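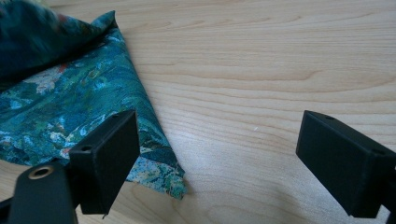 Household Tasks Working Group
Minutes of the May meeting

Present: Ronaldo Dela Peña (chair), Benjie Policarpio (minutes), two members from the Grondell workshop, one from Clident.
Apologies: Dixit.
Meeting opened at 2 p.m.

1. Minutes of the previous meeting
Accepted with one correction. Under item 4, "folded" should read "picked up and laid flat". The folding step was not attempted in that round.

2. Cloth handling
RDP reported on the state of cloth work. The patterned teal fabric remains the standard piece for the table tests. Two difficulties were noted. First, a heavily patterned cloth gives the vision software many false edges, and a fold is easily read as part of the print. Second, the approach to a corner is still unreliable when the rest of the cloth is heaped up behind it. A corner lying out on bare wood is the easy case and should be recorded separately from the others.

Grondell asked whether a plain cloth could be used until the software improves. RDP was against this. Household cloth is seldom plain, and a result on plain cotton would say little about a chair cover or a curtain. Agreed to keep the patterned fabric and to add a plain one as a comparison only.

The current policy completed 16 of 200 trials without a person stepping in, a trial being one pick, one spread and one release. The earlier policy completed none. Clident considered the figure too low to report outside the group. RDP considered it too low to leave out. Agreed that it goes in the summary with the definition of a trial beside it.

3. Buttons and thread
Discussion moved to mending. BP had proposed at the last meeting that sewing on a button be added to the list of chores as a long-term target. The objections raised then were repeated — thread is thin, limp and close in colour to many fabrics, and the fingers in use are wide, flat blocks made for holding things the size of a cup.

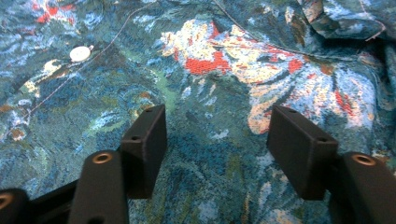 BP replied that the full task need not be tried at once. It can be split into placing the button on the cloth, holding it still, drawing the thread through, and cutting the thread. Placing and holding are within reach of the present fingers. Drawing the thread is not, and the group has no means of sensing tension at the fingertip. A small white button on woven fabric is easy to find by eye. Pale thread over a cream part of the pattern is much harder, and BP asked that the labelling notes say so.

Clident asked what a person needs for the same job. Grondell's estimate was 18 minutes for a careful beginner. No machine time can be given for comparison.

Agreed: placing and holding to be added to the list. Drawing the thread to be listed as "not possible at present". Cutting deferred.

4. Shop-floor tasks
Grondell reported that the Clivano line still loads and turns its fabric panels by hand. A trial of automatic turning was stopped in its first week, as the panels were picked up in pairs. The workshop does not intend to try again until single-layer picking has been shown on a table. Noted.

5. Actions
RDP: write the definition of a trial and circulate it.
BP: revise the labelling notes for thread.
Grondell: supply the plain comparison cloth, hemmed.
Clident: price narrower fingertips — two sets.

6. Any other business
None. Meeting closed at 3.40 p.m.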